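Week 4: Fabric care and stain removal (the bit everyone skips)
Course notes for Clothing and Textiles, evening group 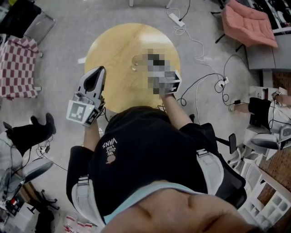 Okay, so last week we got as far as fibre content and I ran out of time on knits, as usual. I'll pick up from there and then go on to stains, and if you missed the class you should be able to follow most of this on its own. Bring your swatch cards again please, the ones with the burn test on the back.

Where we left off: jersey

Most T-shirts are single jersey. If you look at the right side with a magnifier you'll see little columns of Vs (those are the wales) and on the wrong side you'll see rows of bumps (the courses). It stretches more across than down, it curls at the cut edges, and it will ladder if you snip the wrong thread. I did that to a perfectly good shirt in January and I'm still cross about it.

The yarn matters as much as the knit. Carded cotton is cheaper and a bit hairy. Combed cotton has had the short fibres taken out, so it's smoother and it pills less. Ring-spun is softer again. Labels love to say "premium cotton", and that tells you nothing at all, so get your fingers on it. Rub the fabric against itself for a count of ten and see what comes up.

Twisting side seams! I had three questions about this. When a shirt is cut from tubular fabric, or cut off grain to save cloth, the yarn wants to untwist in the wash and it takes the seam with it. You can't fix it at home. You can wet the shirt, pull it square and dry it flat, and it'll look lovely until the next wash.

Washing dark colours

Black cotton is the hard one. Reactive dyes bond to the fibre and hold pretty well, but there's always some loose dye left over from the factory, and that's what turns your tea towels grey. Direct dyes hold much less well. You won't know which you've got from the label, so treat every new dark garment as guilty for the first few washes.

A lot of what people call fading is really abrasion. The surface fibres break and stand up, they scatter the light, and the whole thing looks dusty. So:

Turn it inside out.
Close zips and do up hooks on anything else in the load.
Cold water, shortest cycle that gets it clean.
Don't cram the drum, but don't run it with two socks in it either.
Dry it in the shade. Our sun is brutal on black.

Elli Kinnunen asked whether vinegar sets dye. I get this every single year and I love it, because it's half true. Acid does help with acid dyes on wool, silk and nylon, while the dyeing is going on. On cotton that's already been dyed it does nothing for the colour. It will help rinse out leftover detergent, and maybe that's why people's mums swore by it.

Printed logos and lettering

Two main sorts you'll meet. Plastisol sits on top of the cloth like a thin skin. It melts if you iron it and cracks if you tumble dry it hot. Water-based ink soaks in, feels like almost nothing under your hand, and fades along with the fabric. If in doubt, stretch the print gently. Plastisol shows the cloth between tiny gaps, water-based just moves with it.

Iron from the back, always, with a bit of baking paper underneath if you're nervous. I say 'always' and then I see somebody come at a print with a steam iron on the cotton setting – please don't, I have to scrape it off the soleplate.

Now, stains

There's one table you need to learn and I'm going to give it to you as a list, seeing as the table came out sideways when I printed it.

Protein (blood, egg, milk, sweat, grass partly): cold water, enzyme detergent, time. Hot water cooks it on.
Oil and grease (butter, salad dressing, sunscreen, bike chain): dish liquid on the dry cloth, work it in, leave it, then wash as warm as the fabric will take.
Tannin (tea, coffee, red wine, berries): cool water first, ordinary detergent, then oxygen bleach if it's still there. Skip bar soap, it can make tannin harder to shift.
Dye (felt pen, beetroot, curry, the odd red sock): oxygen bleach soak, and be prepared to lose.
Combination (gravy, lipstick, chocolate, most of what kids produce): deal with the oil first, then whatever's left.

Sunscreen deserves its own paragraph. It's an oil stain with a sting in the tail. Some of the UV filters react with iron in the water and leave rusty orange marks on collars, and chlorine bleach makes those marks worse. Treat the oil with dish liquid, wash, and if the orange is still there use a rust remover that's safe for the fibre. Citric acid is gentle and cheap. Test it inside a hem.

And deodorant. The white streaks on a dark shirt are just residue sitting on the surface and they'll come off with a damp cloth or a rolled-up pair of stockings. The stiff, yellowy patch under the arm of a pale shirt is a different animal (aluminium salts plus sweat plus body oil, all baked together by the dryer). Soak that in enzyme detergent overnight. You'll probably need to do it twice.

How long to soak

Longer than you'd like. The Lindqvist booklet in your folder gives 24 hours for old tannin marks and I think that's fair, provided the fabric is cotton or linen and the colour's fast. Wool and silk I wouldn't leave more than half an hour, and never in an enzyme product that contains protease. Wool is protein. Silk is protein. You can see where that goes.

Oxygen bleach only works properly while the water is warm and only for a few hours after mixing, so an overnight soak in it is mostly an overnight soak in washing soda. Mix it fresh. Never put it in a sealed bottle, it gives off gas and the bottle can burst. And never mix any bleach with anything else from under the sink.

The swatch exercise

You'll each have a strip of white cotton jersey, a strip of polycotton and a strip of wool flannel. Put on four stains: tea, olive oil, tomato sauce and biro. Leave them to dry until next week. We'll treat half of each mark and leave the other half alone, so please make them big enough to cut in two! Last term's were the size of a lentil.

Label with laundry marker. The Isimby pens in the blue tin are permanent and survive the machine; the Kotix ones say they are and they don't. Write the fibre, the stain and your initials. I don't need the date.

Write up one page. I want what you used, how long, water temperature, and what the mark looked like before and after in your own words. "Mostly gone" is fine if you tell me what's left – a ring, a shadow, a change in the feel of the cloth. The write-up is out of 80, and you need 74 to go through to the tailoring block without the catch-up session. I know that looks steep. It's marked generously and hardly anyone misses it.

Reading before next time

Care symbols, the whole chapter, including the dry-cleaning letters you all told me were pointless. P and F tell the cleaner which solvents are allowed, W means professional wet cleaning. A bar under the tub means a gentler cycle and two bars means gentler again. Have a go at reading three labels from your own wardrobe and bring one that contradicts itself. They do exist. I own a jacket that says machine wash on one side and do not wash on the other.

The Fuvbridge handout on detergents is optional but it's good on hard water, so if your towels come out like cardboard have a look at page two.

Questions to me before class if you can, I'm in the sewing room from five.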